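7. Setting up your Haltau desk

Now that the table is standing on its own legs, you can start putting things on it - and this is the pleasant part, so do take your time over it.

1. Wipe the glossy top with a soft, barely damp cloth and let it dry.

2. Stand the lamp at the right-hand edge, with its lead running down behind the table.

3. Put a small picture frame towards the back, where your sleeve won't catch it.

4. Keep your glasses in their case near the front left. The case can stay open while you work.

Note: The round hole at the back left is for leads. Please don't hang anything heavy through it.

Caution: Keep the power strip on the floor to the left, well away from your feet. 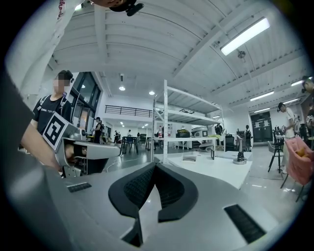
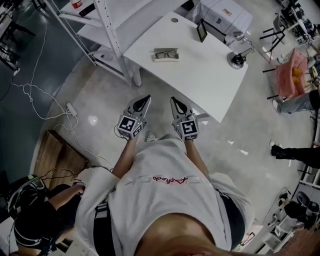 8. Adding the shelving unit

1. Place the white metal unit to the left of the table, leaving 4 cm between the two.

2. Save the top shelf for small things you reach for often, such as your phone.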